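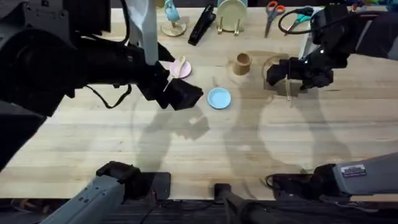
Photo: Rajeshwari Murthy

The Arms Were the Easy Part

What it takes to budget for a two-armed workbench, from someone who got the first spreadsheet badly wrong

My first budget for a pair of robot arms had four lines in it. Arms, grippers, table, computer. I was so pleased with that spreadsheet! I printed it out and walked it over to Venkatesh Kurup, who runs purchasing for our little shop, and he read it in the time it takes to unwrap a sandwich and asked me where the cables were.

I hadn't budgeted for cables. I figured they came in the box (some do, and they're always a foot too short). By the time we were done that August we had spent $1,834 on what Venkatesh files under "bits," meaning cables, clamps, power strips, brackets, and a truly silly number of screws. That was more than the table cost. It was more than I'd set aside for the computer's monitor, keyboard and desk put together.

So if you're planning a setup like this for a small lab or a test kitchen or a classroom, let me save you some of my August.

Start with what's going on the table. I know, the arms are the fun part to shop for, and I lost whole evenings to it too. But our work is kitchen stuff: little plates in pink and blue, a wooden cup, a small wooden spoon or stick, scissors, a clear piece you can hardly see against the wood. Every one of those asks something different of a gripper. A two-fingered gripper will pinch the rim of a plate if it comes in at the right angle, and then you hand it a pair of scissors and you're back to reading spec sheets. We got quotes from Sasix and Skutulex, and the Skutulex arms were cheaper by a good margin until I added the fingers we really needed. Then they weren't. Ask for the quote with the gripper on it, always.

Reach is the next one, and you need to think about it as a pair. Two arms mounted at the near corners of a table can both get to the middle, which is great, and it also means they can both get to each other. I drew ours on brown paper first and cut out cardboard arms (my kids helped, there was glitter). We moved the bases 10 inches farther apart before a single hole got drilled, and I'm still proud of that.

Now the table. Buy a heavy one. We went with butcher block, which I love, and which marks up. Ours has circles and dark patches in the finish already, and I've made my peace with it, but Rajeshwari Murthy, who sets up most of our sessions, wishes we'd put money aside for refinishing. She's right. Put it in the plan as a yearly cost and nobody will argue with you later.

She also made me add a line for objects. I thought she was kidding. Plates and cups are cheap, so why plan for them? Well, go buy 30 of them, with spares that match, from a shop that's going to stop carrying that shade of teal the minute you need another one. We put in $100 to begin with and blew through it by the second Tuesday.

Lighting deserves more thought than I gave it. The arms throw big soft shadows right across the area where you're working, and a clear plate under shadow is a headache for people, never mind software. We're pricing a second light now. I wish I'd priced it in the spring.

Then there's service. The Kordestani rep wanted to sell us a three-year plan up front, and Cudar offered ours by the month. We took the monthly one, mostly so we could find out how often we'd call. It's been twice so far, both times for a wrist joint, and both times the wait for the part hurt more than the bill. If you can only afford one spare anything, make it a set of fingers.

Venkatesh's rule is to take whatever you think the hardware costs and hold back 30 percent for everything that plugs into it, bolts to it, or sits on top of it. I fought him on that number. My new spreadsheet has 10 lines, cables are on the first one, and he's asked me to send it over before I talk to any more salespeople.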